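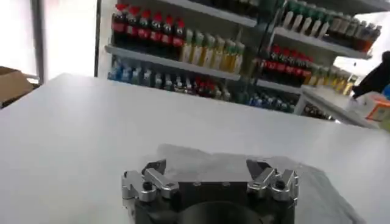 I finally closed my account with Bullora in September and moved my savings to the Serrano branch in Cekville. It took longer than I thought it would.

The old account had £1,489 in it and paid next to nothing. I had left it alone for years, mostly out of laziness. Serrano pays a better rate on anything over £1,000, and you can still speak to a person at the counter, though only until two in the afternoon.

Bullora wanted a signed letter, then a second one with my middle name on it. I rang on the Monday and was on hold long enough to cook and eat my lunch. Tharun D'Souza at the Cekville branch told me to leave £200 in the old account until the last direct debit had gone through. Good advice, as my water bill came out two days later.

I've now set up a standing order for payday. The target is £4,000, for a new boiler and a week in Pamora if there's anything left. I might write about the boiler quotes next time. I've had two so far and they are nowhere near each other.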